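Wanideo two-arm build: your questions

Is this a kit?
No! Wanideo is a pair of small robot arms on a bench in the Pillham shared workshop, put together evenings and weekends. The parts list is up for anyone who wants to copy it, mistakes and all.

What did it cost?
So far, $3,740 for everything, including the motors I burned out in October (two of them, same afternoon, same dumb wiring). You could do it for less if you already own a decent power supply.

Why cables on the frame?
Geert Dwulf's idea, and a great one. The frame used to sway every time both arms stopped together. Cross-bracing it with cable weighs next to nothing, and you can tune it by hand.

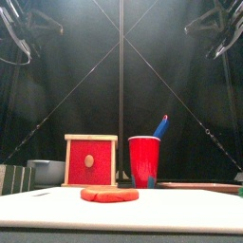
Play dough is my favorite thing to work with right now, and I get more mail on it than on anything else. It squashes, it cracks, it never gives you the same shape twice, and it's cheap. I put it on a white cutting board so the color really pops for the camera software, and the board wipes clean in seconds. An orange-red disc like that one is easy to pick out. A red cup standing right behind it makes things more interesting!

How do you drive the arms?
By hand, with two smaller copies of the arms that I move around. I've saved 507 runs so far. Clumsy ones stay in the folder too, just tagged.

How often do I need to tighten the cables?
I check mine every 39 hours of run time, when I do the grease. Turn the turnbuckle until the cable feels firm, then stop. Too much and you'll pull the posts in.

Can I come see it?
Please do! Ring the bell at the Dhillon Street door and ask for the robot bench.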